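What an Open Day Should Measure

14 shares | 3 comments

The Voston open day in December drew 532 visitors, and most of them left talking about speed. I think they were watching the wrong number.

The dish cell was the most useful station in the building. Two arms, one bamboo rack, a handful of plates. Murko, the integrator, ran it for 7 hours and posted a cycle count on a sheet by the door. A cycle count describes throughput. It says very little about contact, and contact is where plate handling gets hard. A rim is thin, the slats limit the approach angle, and two plates in neighboring slots can overlap.

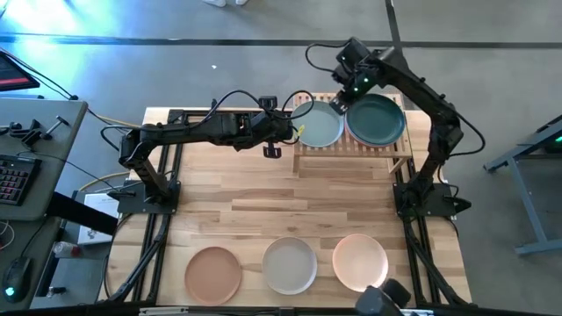
A better sheet would list regrasps per plate, operator stops, and how far the rack was allowed to shift between runs. Testa published all three at its Potwood demonstration, over 50 runs, and the figures were not flattering. I trusted them more for it. A buyer planning around 2000 plates a day needs the failure rate first and the cycle time second.

Open days are sales events, and I accept that. Publishing stops would still cost the host one more column.

3 comments

gearlash: Regrasps depend on how you define a grasp. Testa's sheet didn't say.

mill_hand: Was the rack bolted down?

pkt40: Agree on the stops column.

Related
Reading a Cycle Time Sheet
Two Arms or One?
Potwood Demonstration: Notes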